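Table surface notes, continued

The Huvby table has been in the kitchen for 13 months and gets a full clean every Sunday. It is light wood, so crumbs hide well and rings show up badly. I clear it completely before starting. 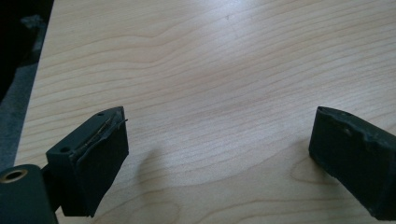
Issue 15

Dry pass first, with a plain cotton cloth, along the grain. Then a damp pass with 5 ml of Wornberg soap in a liter of lukewarm water. Wring the cloth hard. Standing water raises the fibers and you end up sanding.

The grain is straighter toward one side and loops in wide arcs in another part. Dull spots are easier to find at a low angle, where the sheen drops off. 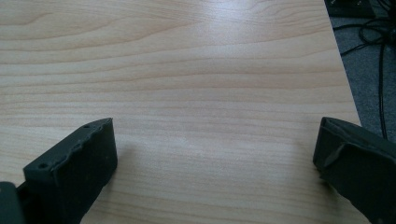
Bottles and other round things

Anything that lives on the table gets its base wiped before it goes back. Dark green hides drips, so I check by touch. Felt pads from Grurau hold up for 4 months on a flat base and less on a curved one.

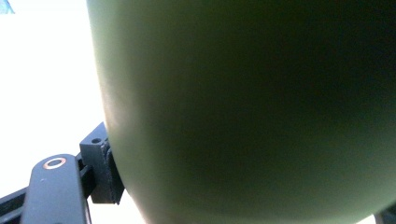

Does the table need oil after every wash?
Twice a year is enough with this soap. Oil it sooner if a drop of water soaks in instead of beading.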